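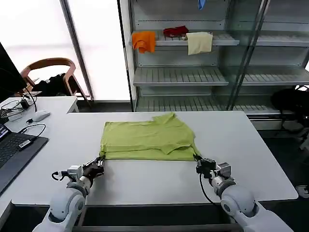

How I Spent a Day Teaching a Robot to Fold Laundry

26/04/2022

I have folded T-shirts since I was tall enough to see over my mother's ironing board, and I thought I was pretty good at it. Then I went to Urnilitz, a small workshop where people teach robots household chores, and it took me most of a morning to get one lime-green shirt to lie flat on a table.

My arms weren't the ones doing the folding, I should say. At Urnilitz you sit in a chair with a pair of handles in front of you, and whatever you do with the handles, the robot does with its two white arms. Move your left hand, the left arm moves. Squeeze, and it grips. The team calls the setup Gill (I asked why and got three different answers), and it's the closest I've ever come to wearing somebody else's body.

The first thing you notice is that you can't feel anything. Think about how you pick up a shirt at home. You don't look! Your fingers slide along the cloth, find the edge, and tell you when you've caught two layers instead of one. Take that away and you're left squinting at a corner, wondering if you've got it. My first few tries, I closed the grippers on nothing at all and lifted two handfuls of air with great confidence.

"You're going too fast," said the woman running the session, very kindly. "It learns whatever you do. If you hurry, it hurries."

That stuck with me all day. Every run gets recorded, the path of each arm and what the robot's camera sees, and later a computer chews through the whole pile and tries to work out what all those folds have in common. So if I scratch my nose halfway through, and the left arm wanders off toward my imaginary face, that goes in too, unless someone catches it and throws the run away. They threw away plenty of mine.

They want 500 good folds before they train anything. By lunch I had contributed 9. By the time I gave the chair back I'd got my fold down to 6 moves, and I was prouder of that than of most things I've done at work this year. Two corners, pinch, lift, over, let go, smooth. The smoothing is the hard part, and I never really got it. You have to drag the gripper across the cloth just hard enough to push a wrinkle out and just softly enough that the shirt doesn't come along for the ride.

There's another way to do this, and the team has tried it. You take hold of the robot's arm and push it through the motion yourself, like a dance teacher with a stiff student. A couple of people there still prefer it for simple jobs, opening a drawer or setting down a cup. With cloth it gets awkward, though. You need both arms going at once, you have to lean over the table to do it, and then your own sleeves end up in the camera's view. For shirts, they go with the handles.

I also asked the question you're probably asking, which is why anyone needs this when a shirt takes a person a few seconds. The answer I got was that the shirt is practice. Cloth never lands the same way twice, so a robot that can handle a T-shirt has a decent shot at bed sheets, towels, maybe someday helping a person with bad hands get a cardigan on. I liked that last one a lot (my grandmother would have had words with it about the buttons).

Late in the afternoon they let me watch an earlier version run by itself, trained on 8 hours of somebody else's folding. It reached out, stopped, thought it over, and took hold of a corner. Then it gave the fabric a tiny tug before lifting, a quick little twitch to the side. I asked what that was for. The woman running the session turned a bit pink and said it was hers, she does it at home, and she'd had no idea until the robot started doing it back to her.

I went home and folded a basket of laundry, slowly, watching my hands the whole time. I do a thing with my thumb.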